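Open Day at the Skidumwood Shop

Posted 5/24/22 by Abelardo Carrasco

Kurnotari opened its Skidumwood shop to visitors last month, and the computer assembly cell drew people back more than once. The building covers 2,690 square feet, most of it storage, so groups were kept small and went through by the side door. Each group got 17 minutes at the cell, then moved on to the parts room and the loading area.

The cell is set up for handling parts inside desktop computers: memory modules, processors and similar pieces that usually get installed by hand. Staff talked through the job while the arms were on and answered questions from behind the line. Click through for the larger versions.

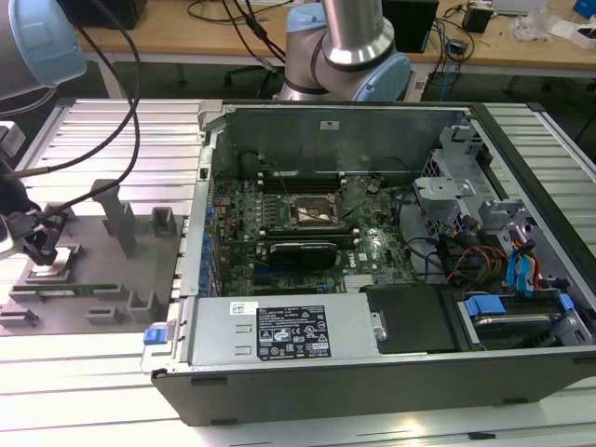
Desktop tower on its side at the assembly cell, with a memory module in the gray tray.

The tray got more questions than the arms did. Kurnotari makes its own trays and went through several layouts before settling on the current one. A part that sits a little crooked in its holder is harder to pick up cleanly, and the staff said most of their setup time goes into that — the arm programs come later. One visitor from Zokgate wanted to know if the same tray would work for laptop memory. It would need different slots.

Higuchi, who looks after the cell, also handed around a few scrap processors so people could feel how small and light they are. Two went missing and were later found in the coffee area.

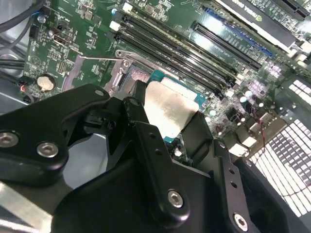
Do visitors need to sign up ahead of time for the next open day?
Sign-up is required for the assembly cell, and groups are limited in size. The parts room and loading area are open to walk-ins.

The shop plans to hold the next one in April. Parking is on the north side of the building, and the side door will be used again. Closed-toe shoes are needed past the front desk. Prints of the gallery photos can be picked up at the desk during business hours.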